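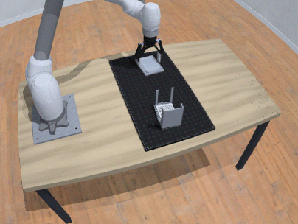
Altano Residences: Furnished Apartment Questions

Applicants and current residents are asked to read the following before contacting the Leasing Office. Terms specific to a unit are set out in the lease, which takes precedence over this page.

Which buildings offer furnished apartments?

Furnished apartments are available in the Javow and Conow buildings. The Kamata building is leased unfurnished only. Availability changes during the month, and the Leasing Office does not hold a unit without a completed application.

What is included in a furnished apartment?

Each furnished apartment has a bed and mattress for each bedroom, a sofa, a table with chairs, window coverings, and a basic set of kitchen items. Bedding and towels are not provided. A full inventory is attached to the lease as Schedule 3.

May I ask for certain pieces to be removed?

Yes, if the request is made in writing before the move-in date. Once a resident has taken possession, furniture remains in the apartment for the length of the lease. It may not be stored on balconies, in hallways, or in the parking garage.

Can I bring my own furniture?

Residents may add their own furniture provided that exits, heating units, and electrical panels stay clear. Waterbeds are not permitted. Aquariums require written approval.

How much is the furniture deposit?

The furniture deposit is $600 per apartment. It is held separately from the security deposit and is due when the lease is signed. Residents who transfer from one furnished apartment to another within Altano Residences do not pay a second deposit; the balance moves with them after the first apartment has been inspected.

How do I report damage that was there when I moved in?

Complete the condition form left in the kitchen and return it to the Leasing Office within 11 days of receiving your keys. Note scratches, stains, loose joints, and missing hardware. Items not listed on the form are taken to have been in good condition.

What counts as normal wear?

Light fading, small surface marks, and slight softening of cushions are treated as normal wear. Burns, deep cuts, water rings, pet damage, and broken frames are not. Charges are based on the cost of repair where repair is possible.

How should wood surfaces be cleaned?

Use a soft cloth, slightly damp, and dry the surface afterward. Do not use bleach, scouring pads, or oil-based polish. Hot cookware should be set on a trivet.

Who is responsible for repairs?

Altano Residences repairs or replaces furniture that fails through ordinary use. Requests may be made through the resident portal or by calling extension 3006 from the lobby telephone. Please do not attempt to reglue or refinish any item.

Will staff enter my apartment to inspect the furniture?

One inspection takes place each June. Residents receive written notice and may choose to be present. Inspectors check furniture only and do not open closets or drawers containing personal belongings.

When is the furniture deposit returned?

The deposit, less any charges, is mailed to the forwarding address on file after the final inspection. An itemized statement is enclosed if an amount has been withheld. Residents who disagree with a charge may ask for a review in writing, and should include a copy of the condition form.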